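Stila Fold: striped sweater subset

Two-handed garment folding demonstrations recorded with hand-held grippers. This card covers the sweater portion only. Towels and trousers have their own cards in the parent folder.

Contents

469 episodes, stored one folder per episode. Each folder holds the video from both grippers, the gripper opening width, and a text file with the step labels. Episodes longer than 60 seconds were dropped before release. 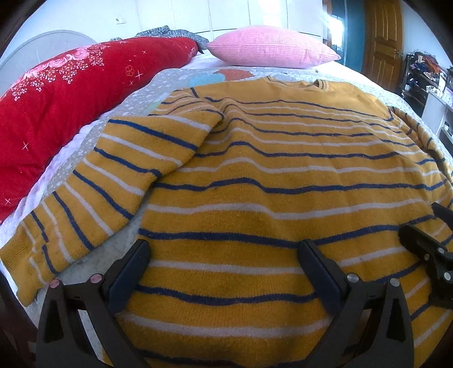
Nadiia Fedoruk
Data lead, Kocsis project

Why stripes

We wanted to know if a folding policy does better when the garment has a regular pattern on it. Stripes bend with the knit, so a wrinkle or a turned sleeve changes the lines a camera gets. On plain cloth the same fold can be hard to pick out. The yellow sweater with navy and pale stripes is the main item in this subset.

Recording was done on a made-up bed with the pillow and blanket left in place. We did not clear the background. A policy trained only on bare tabletops lost track of sleeve edges on patterned bedding in our early tests, and the bedding here has its own prints and patches.

Step labels

spread: garment flat, neckline toward the pillow
sleeve_in: one sleeve brought across the body
fold_body: lower body brought toward the neckline
settle: fingers open, no contact
other: anything else, including regrasps

A sleeve lying across the body counts as sleeve_in even if the cuff is past the side seam. Annotators disagreed on this in the first pass and those files were relabeled.
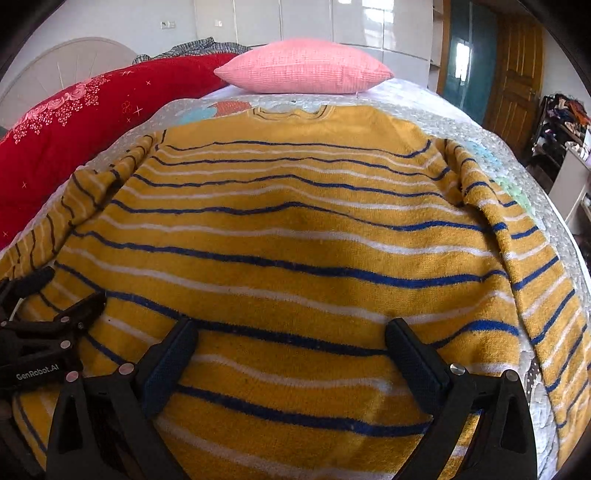

Ternell, August

Baseline result

We trained the Castard policy on this subset and ran it 50 times on the same sweater, starting from spread. Most failures came at sleeve_in, when one finger caught the body layer along with the sleeve. Runs with the stripes masked out in the input failed more often at that step. We have not repeated the masked runs on a second garment, so treat the effect as preliminary.

Known issues

Window glare on the wardrobe doors is strong in many episodes.
The wide lens darkens the corners. Frames are not cropped or undistorted.
The gripper's own fingers hide part of the lower body in close views.
Opening width is missing for 2 episodes. Both are listed in missing.txt.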